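Sorting Small Parts in Simulation: What a School Club Learned in One Season
Speaker notes, club track
May 1, 2023

Notes for me, but I am posting them with the slides since people asked last time. Total is 25 minutes plus questions. Skip the parts in brackets if the session before runs over.

Slide 1 - title

Say who we are. Hindness Robotics Club, after school, two afternoons a week. Most members had never written code for an arm before this season. We entered the Mancuso Challenge, simulation division. The team name was Lateo, and so is the name of our code, which gets confusing. When I say Lateo today I mean the code.

Slide 2 - the task

Teams get a simulated workcell and a cluster of small colored pieces on a table. The arm has to pick up each piece and put it in the right place for its color. Starting positions change every run. You are scored on pieces placed, and you lose points for knocking a piece off the table.

All teams use the same arm and the same gripper in the same room. You can't change the hardware. The only thing you hand in is code.

[Mention that there is a physical division too. We didn't enter it. We don't own an arm.]

Slide 3 - why simulation for a club

Cost first. The club's spending for the season was snacks and one replacement laptop charger. The simulator ran on the school's lab computers once we turned the shadows down.

Second point is access. With one real robot, one student drives and the rest watch. In simulation each pair had their own copy of the cell and could crash it as often as they liked.

Then say what you give up. Students don't learn to tighten a bolt or find a bad cable. We ran a separate bench session on wiring in the fall, and it wasn't enough.

Slide 4 - the cell

Leave this one up for a minute and let people look.
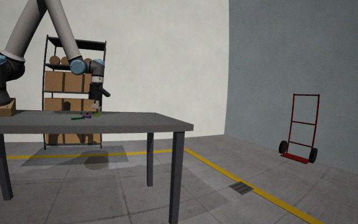
The pieces sit close together, and that is where most of our trouble came from. If they were spread out, a first-year student could finish the task in a few weeks. Packed in like this, the fingers have to come down next to one piece without pushing its neighbor.

Point out the small red piece in the middle of the group. Students always wanted to go for the one in the middle first. Our advice was to start from the outside, such as the yellow-green one under the gripper, and work in.

The shelves, the boxes and the hand truck are scenery as far as scoring goes. They did matter to the color code, though. Our first version looked for anything red in the whole view and kept locking on to the hand truck. The fix was to ignore everything outside the tabletop. It took two students most of an afternoon to find it and four lines to fix.

Slide 5 - how we split the work

Three groups: finding the pieces, planning the grip, moving the arm. Each group wrote down what it would hand to the next one. For example, the finding group promised a position, an angle and a color name. That page stayed on the wall all season.

We got this wrong at first. One group used degrees and another used radians. The wrist spun around and the gripper went into the table. Show the clip here if the sound works.

Slide 6 - results

We logged 1,753 pick attempts between the first working version and the final entry. Of those, 1,532 ended with the piece held and lifted. That counts every version, the bad early ones too.

Most of the misses were the fingers closing on two pieces at once. The rest were long pieces gripped near one end, which then swung and slipped.

We placed 6 out of 31 teams. Say this plainly and move on - people will ask anyway.

Slide 7 - what I would change

Start logging on day one. We lost the first month of attempts and can't compare against them.

Switch groups halfway through. The students who did the finding code never touched the motion code, and they told me at the end that they wished they had.

Use Trasten earlier. It is the replay tool that comes with the challenge kit, and it lets you step back through a run. We opened it in the last three weeks. Before that we were guessing from memory at what the gripper had done.

[If time: talk about the written report. It is a fifth of the score and we started it two nights before it was due.]

Slide 8 - getting started

The next round opens in July. You need a computer lab, one adult who can read error messages, and permission to install software, which took us longer than anything else on this list. Ask your school's IT office before you ask the students.

Our code and the handoff page are in the session folder. The code is messy in places. The README lists which parts work.

Questions. Repeat each one into the microphone.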